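Progress report – shared bins and household sorting, Hultilthorpe site
Monday, January 3, 2022

Quick one this time, sorry, holidays ate most of the writing time. Full spreadsheet follows when the stock sheet is cleaned up.

Where we are. The household goods part of the grant is moving. Sorting room is set up, pale wood tables in, carpet stayed down (landlord said no to pulling it up, we asked twice). Labels printed. Shelving from Triantafyllou came 2 weeks late and one upright was bent. They are sending another, no charge.

Donations. Target for the first half was 3,000 items checked and put away and we are on track for that, final figure in the spreadsheet. Most of it kitchen and cleaning. Far too many mugs again. Clothing still goes to the other building, so not in these numbers.

Mixed bins. This is the part you asked about in your last email. Small odds and ends that don't belong to a proper category – sponges, dusters, little things still in their packets – go in the big gray bins first and get split up later. Before, they went on the end of whichever shelf had room and then no one could find them. The bins are old stock and scuffed on the inside but solid, no plans to replace. We keep them shallow, a handful of things in each, so you can see everything without digging.
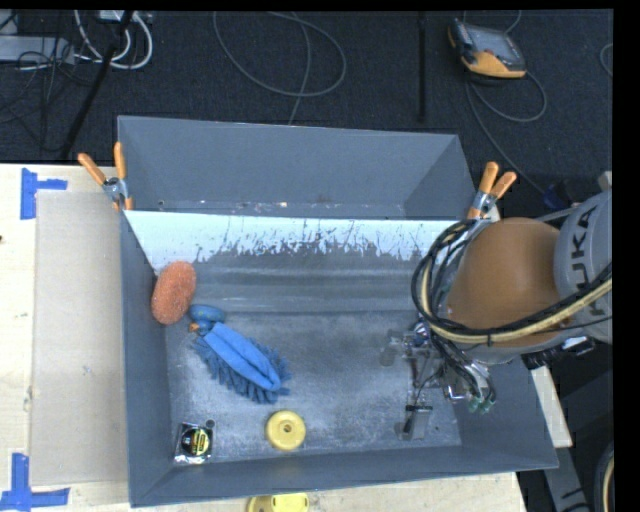 Rule for now is cleaning things in one group, anything still packaged in another, and whatever is left gets a tag and waits for the Thursday check. Packaged items with labels too small to read go to the desk with the good lamp. Slower than we wanted. The tag step is the bottleneck, we knew it would be, and I would rather fix that than add more bins.

Dusters need their own spot. The fringed ones pick up fluff from everything else in there. Have asked Famuteck for a price on hanging rails, nothing back yet.

Cleaning of the bins themselves got skipped over the break. Dust and grit collects along the bottom edges and a wipe doesn't shift it, needs a proper brush. Back on the rota from this week.

Money. Underspent on transport, over on packing materials, mainly tape and the clear bags. Would like to move the transport leftover across if thats ok with you. Trulum invoice for the shelf labels is paid. No other large bills expected this quarter apart from the rails, if we go ahead.

Still open:
– replacement upright, waiting
– rails quote, waiting
– 16 boxes of unsorted kitchen stuff in the corridor, has to be gone before the fire inspection
– tag wording, 4 versions in use at the moment, need to pick one and bin the rest

Next report end of February, will inculde the room layout and the revised budget lines. If you need the transport figure sooner let me know and I'll send it on its own.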